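Rolls, Buns and Bowls: quick tips for serving bread away from the kitchen

Posted April 5, 2018 by Sânziana Bălan
Filed under: Kitchen, Odds & Ends

Short one today, I have dough rising. You all asked for the bread bowl stuff again after the December post so here it is, bit longer, plus the tablet notes at the end. Skip around.

Picking the bowl

Wide beats deep. A deep bowl squashes whatever's at the bottom and people dig. Wide rim, you can drop a bun in from any side and lift it out with two fingers.

Ceramic is my pick. Heavy enough to stay put when kids reach in. Plastic slides.

Smooth inside. Crumbs wipe straight out. Anything with a ridged pattern, you'll be in there with a toothbrush.

Dry it completly before bread goes in. Damp bowl, soggy bottoms.

Color, up to you. Pale inside shows up crumbs, so you know when it's clean. Dark hides them and then you find them a week later.

What to put under it

Carpet is the enemy. Crumbs go in and never come out. If you're serving on the floor (picnic style, movie night, whatever) put something flat and firm down first. A cloth just bunches up and dumps the crumbs over the side.

Best thing I've found is a big cutting mat, the craft kind with the grid. Lies flat. Lift it by two corners, walk it to the trash, done. Keep one for food only!! Don't use the one you've been slicing glue and felt on. Margareta Tănase wrote in to say she marks hers KITCHEN on the back in paint pen, good idea, stealing it.

No hot pans on it. They warp and they don't un-warp.

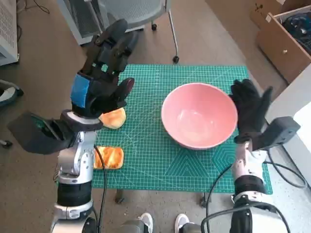 Pink bowl on the right, bun and roll still waiting on the mat. Green grid one, over tan carpet.

Loading the bowl

Let everything cool first. Warm rolls in a bowl steam each other and the crust goes leathery. I give small buns half an hour on the rack, longer for anything bigger.

Long rolls first, round buns on top. Other way round and the buns roll off the pile.

Go easy on full. About 3 layers is plenty, after that they start falling on the floor.

Pick up from the sides, not the top. Glossy crusts show every thumb dent.

Paper napkin in the bottom if it's going to sit out a while. Swap it if it gets greasy. Cover with a dry towel, loose, don't tuck it in.

Soft rolls and crusty rolls in seperate bowls if you've got two. The soft ones make the crusty ones soft. Never works the other way.

Keeping a tablet clean while you cook

Half of you read recipes off a screen now, me included. So.

Hands off with floury fingers. Wipe first or keep one thin knit glove by the tablet, pull it on, move the thing, pull it off. Plain knit won't work the touch screen but it's great for grip and it doesn't leave smears. Ribbed ones hold best. Wash them with the dish towels.

Pick it up by the top edge, fingers over the back of it, and it won't slip out while you're tilting it to see.

Turn off the auto-rotate. Otherwise the second you tip it the text goes sideways and you lose your place.

Watch the lights. Overhead light right on the glass and you can't read a thing. Tip the screen until the glare goes.

Wire grid panels are good near the work area, you can hang an S-hook and clip the charging cable up out of the flour. White ones show grease but they scrub up fine with dish soap and an old brush. 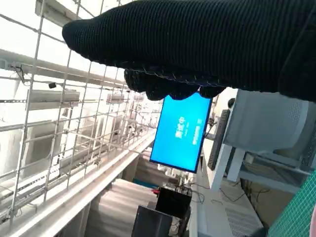 Cleaning up after

Crumbs first, water second. Water on crumbs makes paste.

Bowl: warm water, soft sponge, no scouring pad on the glaze.

Mat: cool water and a drop of soap, dry it flat. Don't roll it up wet, it'll curl and smell.

Carpet: vacuum it dry, go over it both directions. Butter spots, baking soda, leave it overnight, vacuum again.

Screen: power off, soft cloth barely damp. Nothing sprayed straight on.

Leftover rolls go in the freezer same day. Bagged, air squeezed out. Irina Olteanu asked if you can refreeze them, I wouldn't, make breadcrumbs.

Next up: Tincuța Ghiță's potato rolls, and the drawer liner question. Timer's going, bye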